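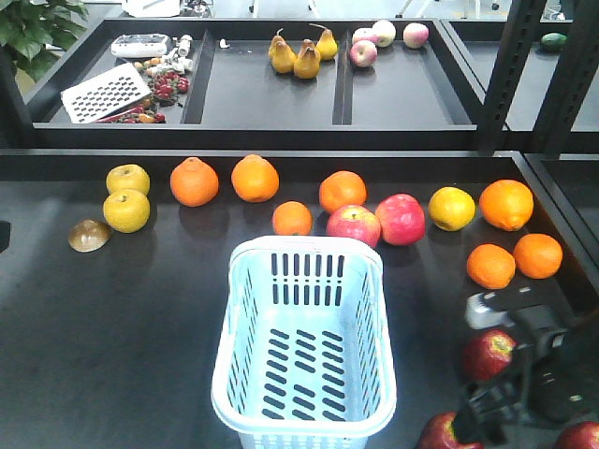
Figure 1. Our fruit sorting setup, with the gripper at the lower right and the light blue basket still empty.

Which gripper is better at picking fruit?
Project report, Kikunent Robotics Lab, fall term

We had 2 grippers to compare, the Trilta and the Coscombe, and one arm to try them on. The task was simple to say and really fun to work on: pick a piece of fruit off the table and put it in the basket without dropping it. Each gripper got 49 tries, with the same controller settings and the same fixed camera.

Oranges were the big surprise! We expected the bumpy skin to help, but the Trilta kept pushing them away before its fingers closed. Slowing the last part of the approach fixed almost 20 percent of the misses, and we cheered every time one held. Apples were easier for both, as long as they had some space between them. When two were nearly touching, the second finger had nowhere to go (we want to try coming in at an angle next).

The Coscombe dropped only 5 pieces in all its tries, so that is the one we would pick for this job. It is slower to open, though, and changing it over took most of a Tuesday afternoon, mainly due to one very stubborn cable connector.

Chin-lung Chuang wrote the controller code and I did the mounting and the score sheets. The pears are up next, and we can't wait to see what those stems do to the grasp planner.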